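Replacing Thermal Paste on a Desktop Processor
Posted 2019-07-25 by Thodoris Pappas

Dried thermal paste raises idle temperatures and makes the fan run at full speed under light load. The job takes about 40 minutes. You need isopropyl alcohol, lint-free cloth, a plastic card and a tube of paste. I use Astska, but any non-conductive type will do.

Shut down, switch off the supply and pull the power cord. Hold the power button for five seconds. Lay the tower on its side and remove the panel.

Unplug the fan lead from the board. Loosen the cooler screws in a cross pattern, a turn or two each. If the cooler sticks, twist it gently – do not pull straight up. On some boards the processor can come out with it and bend pins.
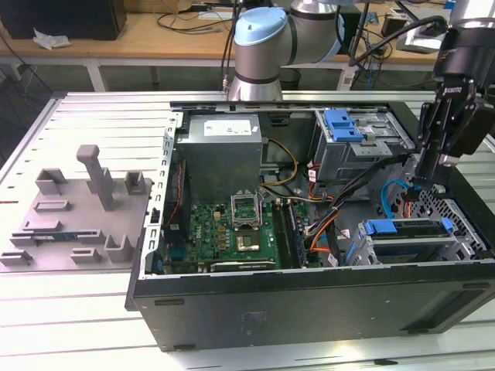 Dell board with the socket's retention bracket open and the processor in place.

Scrape off the bulk of the old paste with the card, then wipe the heat spreader and the cooler base with alcohol until the cloth stays clean. Let both dry. Close the bracket before you go on.

Put a pea-sized dot in the center of the heat spreader. Do not spread it. Lower the cooler straight down and tighten the screws in the same cross pattern. Reconnect the fan lead.

Start the machine and open the BIOS hardware page. Check that the fan speed is not zero. If the temperature climbs steadily, shut down and reseat the cooler with fresh paste.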